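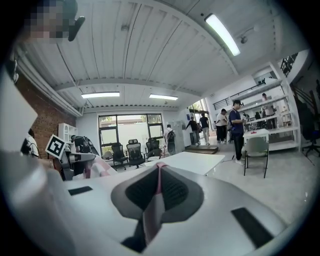
Thema: Tag der offenen Tür bei Jendetex – wer war da?

viola_costa
10.05.2026
Ich war bei der Greifer-Vorführung und bin seitdem unschlüssig. Angekündigt war »Robotik zum Anfassen«. Angefasst habe ich vor allem einen Prospekt mit 677 Gramm Nutzlast auf Seite eins. Den Teil mit den Handgreifern fand ich trotzdem spannender als jedes Video. War sonst noch wer da?

Skorholm
Ja, und ich habe 5 Euro fürs Parken bezahlt. Der Vortrag davor war ein Werbeblock mit Fragerunde, bei der die Fragen leider vom Publikum kamen.

nazareno_n
Finde ich unfair. Wer Show will, geht im Juli zur Messe von Tedesco, da tanzt bestimmt wieder irgendwas zu Musik. Bei Jendetex sieht man halt Leute arbeiten. Hab noch eins auf dem Handy:
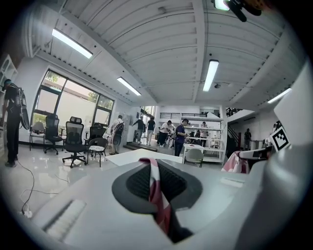
Handgreifer mit Marker, hinten der Aufgang zur Galerie

viola_costa
Danke! Weiß jemand, was das gestreifte Band soll? Ich habe zweimal gefragt und zweimal »textile Handhabung« gehört.

Birkel
Stoff ist für Greifer eben eklig. Ein Würfel bleibt ein Würfel, ein Band hängt jedes Mal anders. Deshalb brauchen die so viele Durchgänge, auf meine Frage hieß es bis zu 3000 pro Aufgabe.

Skorholm
3000 Mal ein Band anheben. Meine Kinder schaffen das mit Socken nicht ein einziges Mal.

nazareno_n
Deine Kinder haben auch keine Marker am Finger.

cinzia_b
Mich hat eher gestört, dass man von hinten kaum was mitbekommen hat. Gruppen kleiner machen, fertig.

Birkel
Dagegen. Dann stehst du eine Stunde draußen und schreibst hier, dass man von draußen kaum was mitbekommen hat.

cinzia_b
Das hätte ich auch geschrieben, ja.

viola_costa
Gibt es die Folien irgendwo?

Birkel
Amedeo Santoro vom Empfang wollte sie rumschicken. Bei mir ist noch nichts da.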